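Eyeglasses case

An eyeglasses case is a small container that protects spectacles when they are off the face. Cases may be hard, soft or semi-rigid, and all three kinds are most often found without their glasses in them. The usual hard case is a hinged shell with a soft lining that keeps the lenses from being scratched.

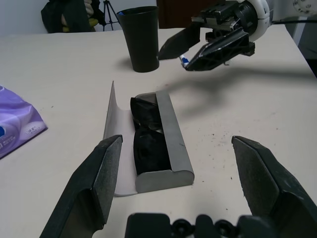

An open eyeglasses case with a pale lining

History

Early cases were slips of leather or horn, worn on a belt or kept in a pocket. In the town of Terham, case making employed 40 people at its height, among them two who made nothing but hinges and, by local account, spoke of nothing else. The trade moved to Arboleda when the Loklow works opened there with a faster press.
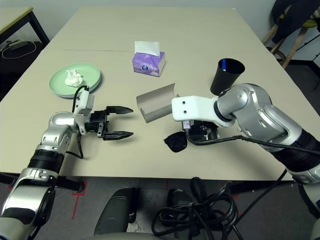
Entry by Lowri Lewis; revised by Branwen Meredith

Sizes

Loklow sold its cases in seven sizes, later cut to six when it was found that two of them were the same. Wraparound frames fit none of them well. Most opticians include a case with each new pair — the owner keeps the old one too, and drawers fill accordingly.

See also: Lens cloth; Spectacle chain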